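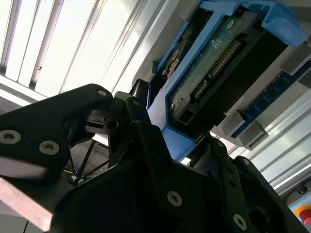
»Die Finger habe ich dreimal neu gemacht«, sagt Serena Bianchini und lacht. Seit Mai baut sie in der Gemeinschaftswerkstatt Timham an einem Greifer, der Festplatten samt Einschub wechseln soll. Dinu heißt das Projekt, und wer sie danach fragt, sollte Zeit mitbringen!

Angefangen hat es mit einem Stapel ausgemusterter Laufwerke. »Ich wollte die alle auslesen und hatte keine Lust, jedes einzeln umzustecken«, erzählt sie. »Also dachte ich: Das muss doch eine Maschine können.« Der erste Entwurf griff zu fest zu, der zweite verlor den Rahmen auf halbem Weg. Die jetzigen Finger sind flach und schwarz, verschraubt statt geklebt – »damit ich am Samstag um elf Uhr abends noch was umbauen kann, ohne gleich alles wegzuwerfen«.

Am meisten begeistert sie das Einstecken. »Der Stecker verzeiht fast nichts. Wenn der Winkel nicht passt, merkst du das sofort, und dann suchst du.« Die Steuerung hat sie selbst geschrieben, das Protokoll zählt inzwischen 1357 Versuche, davon 973 sauber. Ihr reicht das noch nicht. Im Sommer kommt eine weichere Auflage an die Finger, danach will sie 200 Wechsel am Stück schaffen.

Und dann? »Dann stelle ich die Pläne ins Netz. Bei Grostivora warten schon zwei Leute drauf, die wollen das mit Bandkassetten probieren – das würde ich so gern sehen!«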